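Ticket 774 - Image attachments drop out of listing emails
Opened by: Eduardo Leitão, Antunes
Product: Cavance mail module
Status: closed
Opened: 20 October 2019

Customer sends a tableware newsletter to 1,000 subscribers. Text arrives fine. Both attachments go missing for anyone on a Destatel mailbox. Other providers show them as normal.

Checked the send log. Colour profile and file type are OK on both. The Destatel server returns a size warning on message 974 and strips the attachments, but still marks the message as delivered - so there was no bounce on our end.

Asked customer to resend the same 2 files to our test mailbox at Stodasach. Received:

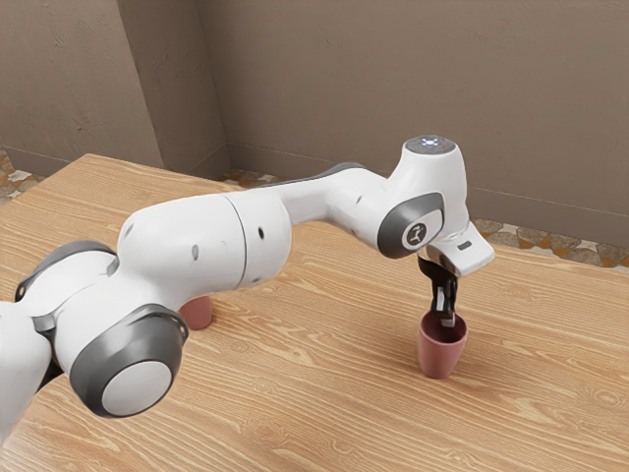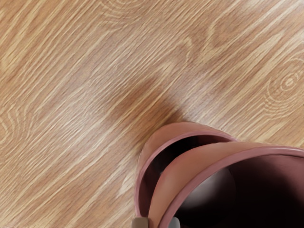 Attachments as received, test mailbox. First: pink cups on wood. Second: wood grain.

Both open without errors. Compared with the originals, no difference. Fault is not in the files.

Found the attachment limit for that domain was still on the old value from April. Raised it, cleared the queue and restarted the mail service. Sent again to a Destatel address and both attachments came through.

Eduardo has confirmed on his side. He asked if the limit can be changed from his own dashboard. It can't at present - logged as a separate request.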